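Home Shop Learning Toys Sorters & Stackers Spare Parts Contact

Terwood Shape-Sorting Block, Blue

Item 123 – In stock

The Terwood block is a single solid sorter with the holes cut into the top face. There is no lid, no box and no hinge. A child puts a piece into its matching recess and lifts it out again when they are ready for the next one. It sits flat on a table or on the floor and is heavy enough that it doesn't slide away when a toddler leans on it.

We have sold sorters at Pravum for a long time, and most of the ones that come back have the same problem. The lid gets lost, or the little door on the side stops closing, and then the pieces fall out of the bottom every time someone picks the thing up. The Terwood has nothing on it that can come off except the pieces themselves, and those can be bought one at a time.

The block was drawn by Pascal Vasseur, who used to make furniture for preschools and still works from the same shop. His first version had sloped sides. The testers' children kept tipping it over to use as a ramp, so the sides were made straight and the edges were squared off. The block now stacks neatly on a shelf next to books or other blocks, and two of them can be pushed together to make one long work surface for a pair of children.

About the holes

The holes are laid out in rows. Some are easy and some take thought. Most children start with the large round hole, which has plenty of room for a hand that is still learning to let go at the right moment. The square comes next for many of them, then the oval, which looks like it ought to take the round piece and doesn't.

The star and the hexagon are harder. A star piece has to be turned until all its points line up, and a child who has only worked with circles will push down on it for a while before trying to turn it. Give them time. The hexagon is more forgiving, as it only needs a small turn in either direction.

There is also a rounded square, which causes more arguments than any other hole on the block. The plain square piece will not go into it. We are asked now and then whether this is a fault, and it is not. The two shapes are meant to be close, so that an older child has something left to work on after the obvious ones are learned.
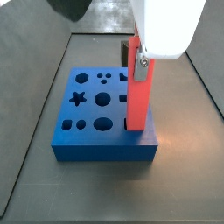 The group of three small round holes is for pegs. Pegs can go in one by one, and children who are past the sorting stage often use them for counting or for taking turns in a game they have made up. If you have a child who still puts everything in the mouth, leave the pegs out and keep them in a drawer until later. The rest of the block works fine without them.

Color

The block is blue, and the inside of each recess looks much darker than the top, which makes the outlines easy to find. Huet, who handle the finish for us, tried a version with a lighter inside. It looked good in the shop, but under a ceiling lamp the shapes ran together and the children had to feel for the edges. We went back to the darker look.

The block shows dust more than the old cream one did. A damp cloth takes it off. The recesses collect crumbs if the block lives near the kitchen table – turn it upside down over the sink and tap the back, then wipe out the corners with a cotton swab. The star is the worst for this because the points are narrow.

Please don't put the block in the dishwasher or leave it to soak. Strong cleaners will dull the top face over time. Mild dish soap is enough for everything we have had to get off it so far, including jam and washable marker.

Using it with more than one child

Two children can share one block if they sit on opposite sides. With three, the one at the end tends to reach across and it turns into a fight over the star. Playrooms and waiting rooms usually order two blocks and put them on separate tables.

If the block is going in a waiting room, think about where the pieces will be kept. A shallow tray works better than a bag. Children empty a bag onto the floor to see what is in it, but they will pick from a tray. Tondus makes a low tray that fits beside the block, and we carry it under Trays & Storage.

Spare pieces

Pieces go missing. Write to us with the name of the shape and we will send it out, usually within five working days. Single pieces ship in a padded envelope. If you are not sure which square you have lost, put the one you still have next to its hole and tell us whether the corners are sharp or rounded.

Pieces from the older cream sorter do not fit this block. The outlines look the same from a distance but the older holes were cut slightly larger, so old pieces will be loose in some and tight in others. We still have a small stock of cream spares for people who need them.

Returns and questions

Unused blocks can be sent back within six weeks for a refund. Used blocks can be exchanged if there is a fault in the block itself, such as a chip that was there when you opened it or a piece that won't seat in its own hole. Small scratches on the top face come with use and are not covered.

Orders for preschools and clinics go through Pascal Ferrand in the trade office. Tell him how many rooms you are fitting out and whether you want trays with them. He can also hold a delivery until August for schools that are closed over the summer. Trade orders are sent on one pallet where possible, so it helps to let him know if your building has no loading door.

Shipping is worked out at checkout by weight. The block is heavier than most people expect for its size, and two blocks are packed in separate cartons.

Share 6 Comments 2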